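Notes for the talk — "Where does it live?" Keeping shared stuff in a shared building

25 min plus questions. Water. Clicker is in the side pocket of the bag.

SLIDE 1 title
Say hi, say thanks, say where I'm from — Genlow, the old school building, ten groups one roof. Don't do the long history. They had the long history last year.
Start with the tape story instead. I needed packing tape at 4 p.m. before a fair. Building owned tape. I knew the building owned tape, I'd bought it. Forty minutes. Ended up walking to the store and buying more tape. Then putting that tape... somewhere.
Pause. Let them think of their own tape.

SLIDE 2 what we had
One supply room, two hall closets, the space under the stage, and people's cars. Cars is the real one. Lots of shared stuff was riding around town in trunks.
First proper list: 334 items. That's after we threw out the dead markers. Took an entire weekend in October and I would not do it that way again, come back to this on slide 6.
Of the 334, there were 118 we had at least two of and didn't need two of. Laminator, two. Coffee urns, more than we have outlets for.
Ask room: who has a second laminator? Hands. Don't wait too long on this, it's a warm up.

SLIDE 3 the three questions
Where does it live. Who can take it. How does anyone know it's gone.
Most groups answer the middle one first, since that's where the fights are. Then they write a long policy on who can take it. Our first policy was five pages. I have it, can send it to anyone who wants a laugh.
Do the first question first. If a thing has no place then there's nothing to return it to and your policy is about nothing.

SLIDE 4 home spots
Every item gets one home. One. Not "supply room or stage." A shelf with a letter and a number, big type, at eye height.
Put the letter on the item too. Paint pen for plastic, luggage tag for anything soft. Stickers fall off, we tried three kinds.
Heavy stuff low. Stuff used weekly between knee and shoulder. Holiday stuff can go up high, you've got all year to find the ladder.
Tables are thier own problem. Tables don't live on a shelf. We ended up saying a table's home is the room it's in, and if you push two together you pull them apart after. Written on the wall by the light switch, where people look on the way out.

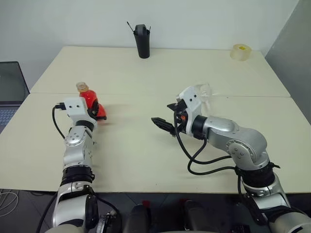

Chairs same rule. Stack of eight, not nine, nine leans.
Mention the Prillura room here — they share our parking lot, totally separate group, they hang a photo of the room set up correctly next to the door. No words at all. Works better than our wall sign. We are copying it.

SLIDE 5 the sign out
We tried an app. Everybody wants to hear about the app. Fine for the people who liked apps. Everybody else stopped after week two and then the list was wrong, and a wrong list is worse than none because you trust it and go look.
Went back to a clipboard. On a string. Pen on a second string.
Columns: what, who, phone, back by. That's the whole thing. Had a "condition" column, people wrote "good" every time, cut it.
Someone will ask about Motaung here because they use key tags, like an old coat check. You take the item, you hang your tag on the empty hook. Tag's there, thing's gone, you know who. It's very good if everybody has a tag. We have too many one-time borrowers, so clipboard. If you've got a steady group, do the tags.
Don't knock the app people. Some of them are in the room.

SLIDE 6 the big weekend vs. the small hour
OK so the October weekend. What went wrong:
- everything out on the floor at once, then people had to go home
- rain, so the stuff outside came back in
- three groups hadn't been told and thought we were throwing out their costumes
- no lunch. Should have had lunch
What we do now is one shelf a week, one hour, two people. Take it all off, wipe, check against the list, put it back. Stop when the hour is up even if you aren't done. Whole building gets done a bit more than twice a year at that pace.
The stopping is important. People come back to a job that ends on time.

SLIDE 7 bins
Fast, this is the one I always run long on.
Clear bins. Lids that match. Do not take the free mixed bins someone is getting rid of, I know, I know, take them and you will be hunting lids for ever.
Label two sides, short and long, becuase somebody will put it back turned.
Nothing called MISC. If you have a MISC bin go home and open it. Ours had a shower curtain, four remotes, and the good scissors.
Small soft stuff — scarves, nets, bags, ribbon, all that — goes in a see-through bag inside the bin, one kind per bag. Otherwise it turns into one big knot and someone buys new. 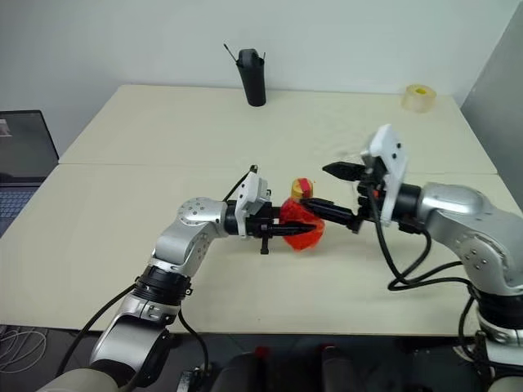

Cords: one tie per cord, tie stays on the cord. Write the length on the plug end. We found we'd been running two short cords across a doorway with the long one sitting right there on D3.
Batteries don't go in the bins at all. Front desk drawer.

SLIDE 8 getting rid of things
Hard part. Everybody in a shared building believes somebody else needs it.
Our rule: yellow tag with the month on it. If nobody pulls the tag in three months, it goes. Anybody can pull a tag, but if you pull it you have to give it a home spot and write it on the list yourself. Amazing how few tags get pulled.
List is at 291 now. Not a huge drop! People expect me to say we got it down to fifty. We didn't want fifty. We wanted to find the tape.
Where it goes: the Pandis sale table takes kitchen things and anything for kids. They do not want binders. Nobody on earth wants binders. Recycle the paper, flatten the cover, done.
Skip if behind: the piano.

SLIDE 9 money
Short. Bins, shelf letters, paint pens, string. Spent less than we'd been spending on rebuying tape and paper plates. I don't have a clean number because we never tracked the rebuying, so don't make one up if pressed. Say that.
Shelving was donated, one unit wobbles, screw it to the wall before you load it. Say this one slow. Screw it to the wall.

SLIDE 10 what still doesn't work
Keys. Still no good answer on keys.
Fridge. Date your food. We have a sign, the sign gets ignored, someone drew a face on the sign.
Things borrowed by the person who runs the group. Us, in other words. We're the worst at the clipboard. I had the drill for a month.
New groups moving in mid-year — they bring boxes, the boxes go "just for now" in the hall. Now we give them one empty shelf on day one and a tape line on the floor. Better but not fixed.
Ask: anyone solved keys? Really ask, write down what they say.

SLIDE 11 start small
If you go home and do one thing. One shelf, one hour, one letter on it.
Do the shelf people use the most, not the worst one. Worst one is the stage and you'll quit.
Then hang the clipboard.

Questions. Likely ones:
Insurance — don't know, ask your carrier, not my area.
What about groups who want a locked cabinet — sure, they get one, it has to fit in the space they pay for, and it's not on the list.
Who keeps the list — whoever did the shelf that week. One binder. Yes I see the problem with that, I just told them nobody wants binders.
Digital copy? Typed up every 5 weeks or so when I get to it.

Handout is the clipboard sheet, one page, stack by the door. If they run out the file's on the Genlow page under Building.
Get the adapter back from the projector before leaving!!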